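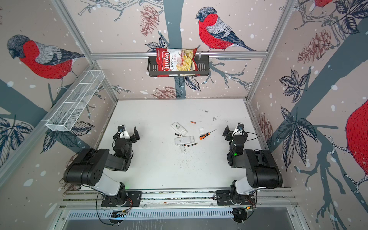 ## Papering a rented spare room: paste-the-wall or peel and stick?

**viorica_ilie:** Moving to a rental in Killow in May. The landlord allows wallpaper if it comes off at the end. The room is small, with one bad wall. Has anyone used peel and stick over flat paint?

**fingate40:** I have. It held for two winters on eggshell and dropped off the flat paint in a month. Wash the wall, let it dry overnight, then prime.

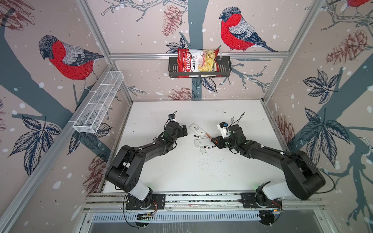

Use a primer made for wallpaper. The stuff I bought was 40 dollars and did both coats.

**R_Iordache:** I disagree on peel and stick. Paste-the-wall comes off in full strips if you size the wall first. I did 350 square feet that way in Boninham and got my whole deposit back.

**fingate40:** Your walls were new plaster. Hers are old flat paint. Different job.

**viorica_ilie:** It's a busy pattern, birds and trees. Do I start in the corner? 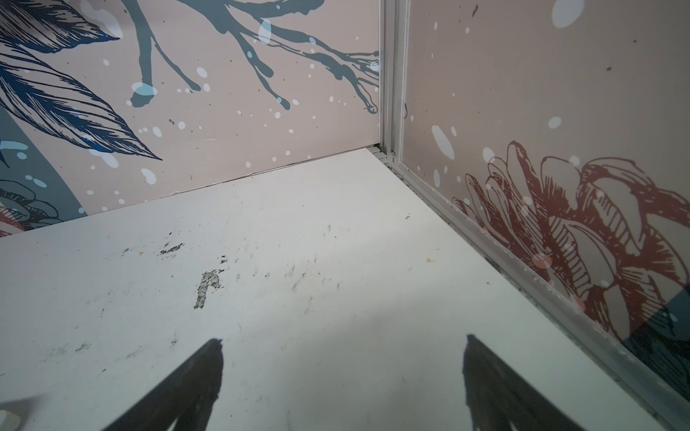 *Inside corner, two papered walls*

**R_Iordache:** No. Hang a plumb line one strip width out and work back to the corner. Wrap a quarter inch around and overlap the next piece. Corners are never straight.

**dinu8:** I butt mine and have never had a gap. Overlaps show on a busy print.

**R_Iordache:** They show less than bare wall does when the paper shrinks.
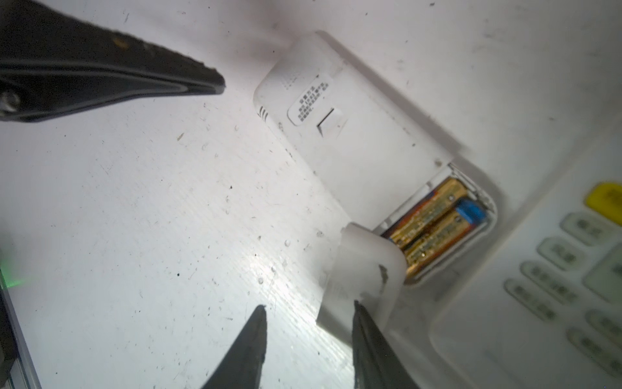

*Last edited by viorica_ilie, 9:40 pm. Thread views: 3,434*

**viorica_ilie:** Going with paste-the-wall and a small overlap. I'll order one extra roll for matching the repeat.

**dinu8:** Check the batch numbers before you open any of them.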